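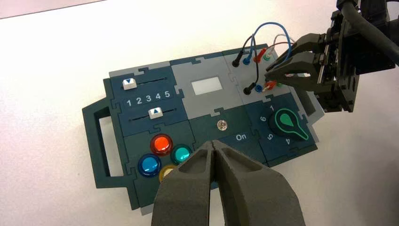 I have been trying to learn the accordion since December and I am, I'm told by everyone within earshot, getting louder. It's a second-hand Rillosero, a big red beast with a strap that digs into my shoulder, and I bought it for 349 pounds from a man who seemed very keen to help me carry it to the car. I'd wanted one for years. My grandad had one in the cupboard under the stairs and we were allowed to press the keys at Christmas if we'd been good. What I hadn't reckoned on was how much of it is numbers. My tutor book puts a little finger number over every single note, and I've got so used to them that when I see 1 2 3 4 5 printed in a row on anything at all, even between a pair of sliders on a teal panel, my right hand starts twitching through the C major exercise on page one. Thumb, pointing finger, middle, ring, little, and back down again. I did it on the bus on somebody's rucksack. Sorry if that was you.

Anyway, lessons! I have a teacher now, Genalyn Dizon, and she is wonderful and quite terrifying. She played in a dance band for years and still can't sit through anybody's waltz without tapping her foot where the beat ought to be, which in my case is usually somewhere else entirely. First lesson, she wouldn't let me play a note. We did bellows. Open, close, open, close, the little air button held down so it just wheezed, and she kept telling me to think of it as breathing. I went home with arms like string and my other half asked if I'd been rowing.

The left hand is the bit that frightens people, and it frightened me. You can't see it, for a start. You've got all these buttons on the far side of the thing and you have to find your way about by feel, with a tiny dimple on the C to tell you where home is. Mine has worn nearly smooth, so I've stuck a blob of craft glue on it (Genalyn pulled a face but she hasn't made me take it off). For the first few weeks I would set off from C, reach up for G, miss, and land on something that sounded like a goose falling down a well. I still do, maybe one time in four, but I'm faster at getting back.

Then there's putting the two hands together. I can do the left hand. I can do the right hand. I can do both if I don't also have to breathe, or look at the page, or be in a room with the cat. The piece I'm stuck on is called Buenaventura, it's on page 40 of the book, and it's a lovely lazy thing with a little skip in the second half. I've got as far as the skip. I get to the skip every evening and every evening I fall over it. Genalyn has told me to set the metronome to 87 and leave it there, and I've been sneaking it down a bit when it goes badly, and she always knows.

I did have a proper triumph the other week though. Khải Đồng from two doors down came round to drop off a parcel, and I was sure he'd come about the noise, so I started apologising before he'd even got his hat off. He said no, his mum had been opening her kitchen window to listen! She thinks it's the radio. I don't know what station she listens to, but I was so pleased I played the whole of the first tune for him in the hallway with the front door open, wrong notes and all, and he clapped at the end with the parcel still under his arm.

So now there's talk of the spring do at the Skalosell Rooms. It's a very small thing, Genalyn's pupils and whoever they can drag along, tea and cake in the interval, and the form has to be in by 19th February. You put down 2 pieces. I've written the easy waltz for the first one and then sat looking at the second line for ages. I could do the sea shanty, which I can play in my sleep and which everybody is sick of. Or I could put Buenaventura and just trust that the skip will be sorted by then.

I've put Buenaventura. In pencil.

If any of you play and have a trick for getting over that sort of jump without the left hand panicking, please leave it in the comments, I'll try anything. And does anyone know a strap that doesn't slide off? I've got narrow shoulders and the one that came with it is hopeless, I spend half of each tune hitching it up with my chin.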